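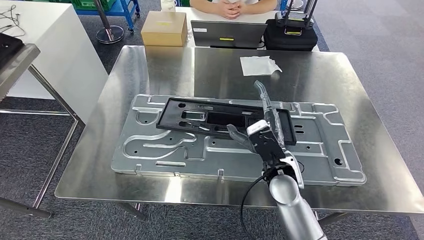 Kiều Bạch told me I was asking the wrong question, and that was in the first ten minutes of the project. I had a whole survey typed up asking people why they throw out broken appliances. She read it, handed it back and said most people don't throw them out at all, they put them in the garage and feel bad. So I rewrote the survey on the bus home, and it came out a lot better!

What I wanted to find out

My report is on what happens to household machines in Zinurholm after they quit working. I mean washers, dryers, dishwashers, microwaves, that kind of thing. I picked it after our own dryer died (the drum still turned, it just wouldn't heat) and my family argued for most of a month over whether to fix it. My mom wanted a new one. My brother said he could fix it. He couldn't, or at least he hasn't yet.

How I did it

I had three parts: a paper survey, two long interviews, and a Sunday at the drop-off lot on Pradska Road with a clipboard. The survey went to homes on my street and the two streets behind it, plus everyone in my building science class who would take one. I got 77 back that I could use. A few more came back with only the name filled in, and one had a very nice grocery list on the back, but I left those out.

The interviews were with Kiều Bạch and Ona Baranauskienė. Ona runs the counter at Đỗ Appliance Parts and let me sit on a stool by the register for an afternoon, which was my favorite part of the whole project. I typed up both interviews and they're in the folder with the blank survey.

What people said

The garage thing was true. More people had a dead machine sitting at home than had gotten rid of one in the past year. When I asked what they were waiting for, the answers were all over the place: a truck, a cousin, a warm weekend, "my husband to admit it." Several people told me they were keeping a machine for parts, and when I asked which parts, they weren't sure.

Money came up, but less than I expected. What bugged people more was not knowing the price before somebody came out to look. Quite a few said they'd rather pay for a new one, where at least the number is on the tag.

Ona had a different take. She thinks the parts are the sticking point. A hinge or a latch or a plastic trim piece breaks, the motor is totally fine, and the maker stopped selling that piece years ago. She showed me the shop's lookup binder for the Wondano washers, where page after page has lines crossed out in pen. Over 3850 part numbers are in that binder and she told me she stopped trusting it a long time ago. Now she calls around.

I asked if people ever bring in the broken piece so she can match it. All the time, she said, and please tell them to bring the model number too. So I'm telling you: bring the model number. On ours it was inside the door, and I had to use a flashlight.

The lot on Pradska Road

I got there at 8 in the morning and it was freezing. Most people pulled up, unloaded and left fast, so I only got short conversations. What I noticed is that metal and plastic go to different places, and people hate taking things apart to sort them. One man drove off again with his dishwasher still in the truck when he heard he should take the plastic off first.

What I'd change

I would ask how old each machine was. I can't believe I forgot that. I also should have surveyed some apartments, where the landlord deals with it, since nearly all of mine were houses. And I'd go to the lot in a warmer month, when people might stand around and talk a little.

Our dryer is still in the garage, by the way. Ona found the heating part for it, so my brother has run out of excuses, and he says he'll put it in over the break.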